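Ranger les petites choses sans y passer le dimanche

Chez nous, les petites choses ont toujours eu leur tiroir, celui qu'on ouvre en tirant un grand coup et qu'on referme en poussant avec la hanche. Boutons, vis, élastiques, bouts de craie, tout vivait là ensemble (et s'entendait plutôt mal). J'ai fini par le vider sur la table un soir d'août, et voilà ce que j'en ai gardé comme habitudes.

Les boîtes à compartiments

Je les aime transparentes, avec un couvercle à charnière qui reste attaché à la boîte, car les couvercles séparés, je les perds. Commencez par mettre un seul objet dans une case, pour voir si la taille convient, avant d'y verser tout le bocal ! Pour les perles et les petites vis, vérifiez aussi que le couvercle touche bien le haut des cloisons, sinon tout se mélange au premier transport.

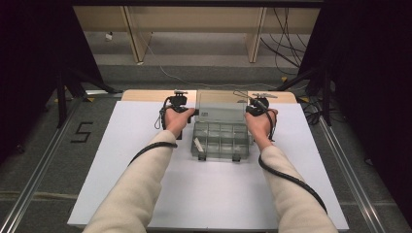
Les grandes boîtes en plastique

Pour la laine, les chutes de tissu et les rallonges, il faut plus grand. Lavez la boîte à l'eau tiède avec une goutte de liquide vaisselle, jamais avec le côté vert de l'éponge, qui laisse des rayures pour toujours. Si une vieille odeur s'accroche, mettez-y 2 cuillères à soupe de bicarbonate, fermez, et oubliez-la jusqu'au lendemain. Mon amie Caoimhe Keogh jure par le marc de café bien sec, et je dois dire que pour l'oignon elle a raison.
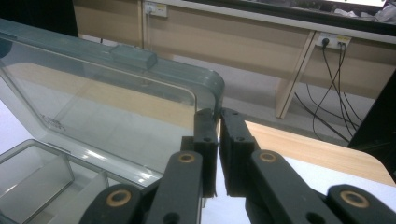 Le vinaigre blanc marche aussi, coupé de moitié d'eau, surtout contre le voile de calcaire qui se dépose dans les coins. Rincez, puis laissez sécher la boîte retournée sur un torchon, couvercle à part.

Les étiquettes

Écrivez-les au crayon la première année, vous changerez d'avis, croyez-moi. Pour décoller les anciennes, un peu d'huile de cuisine, vingt minutes de patience, et on frotte avec le pouce.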